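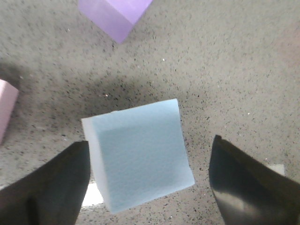 Search this site
Search stories
Go

The Last Ferry to Partington

She missed the four o'clock because the clerk at the bank in Taltero wanted to see her licence twice. By the time she got down to the wharf the boat was well out past the markers, and the man in the ticket office had already put up his sign. The next one was at seven. It was also the last.

She bought a cup of tea from the kiosk and sat on the bench with her bag between her feet. The bag had her father's papers in it. He had owned a house at Partington for most of his life and had let it go to pieces for the last part. Her brother wanted to sell. He had found a buyer, a company called Gruvatell that was taking up land on that side of the water, and all she had to do was sign and post the form back. She had told him she would look at the house first. He asked what there was to look at, and she couldn't tell him.

A woman came and sat at the other end of the bench with a dog on a bit of rope. The dog was old and grey around the mouth. It lay down at once.

"Going over?" the woman said.

"Just for the night."

"There's nowhere to stay."

"I've got a house."

The woman looked at her properly then. "You're from the green house," she said. "You've got his chin."

She said yes, that was the one. The woman nodded and went back to watching the water. After a while she said he had owed her husband for a pump. It was 600 dollars, years ago, and her husband was dead too, so she supposed that was the end of it.

"I could write you a cheque."

"What would I do with a cheque? The bank's over here."

"You're over here."

"Not often," the woman said.

The ferry came in a little before seven. There were a few people from the cannery and a boy with a bicycle. She stood at the rail because the cabin smelled of diesel. Halfway across the wind got up and she went in anyway. The woman had fallen asleep with her mouth open and the dog had its head on her boot.

It was nearly dark when they tied up. She walked up the hill road with the torch from her bag. The gate was off its hinges and leaning on the fence. She had to put her shoulder to the back door. Inside, the power was off, as her brother had said it would be, and the kitchen smelled of mice and cold ash. Her father's coat was on the hook. His cup was upside down on the draining board, and she turned it over and put it back the way it was.

She found some kindling in the box and got the stove going. Then she sat at the table in her own coat and took out the form. It ran to several pages. She read it through to the end by torchlight and found the place for her name.

In the drawer where he kept his pens there was a receipt book, the kind with carbon sheets. He had written in it in capitals. PUMP, it said, on the last page he had used. OWING. He had underlined it and put nothing after it.

She took one of the pens and tried it on the back of the envelope. It was dry. So was the next one. She put them back in the drawer and went out to see if there was any more wood in the shed.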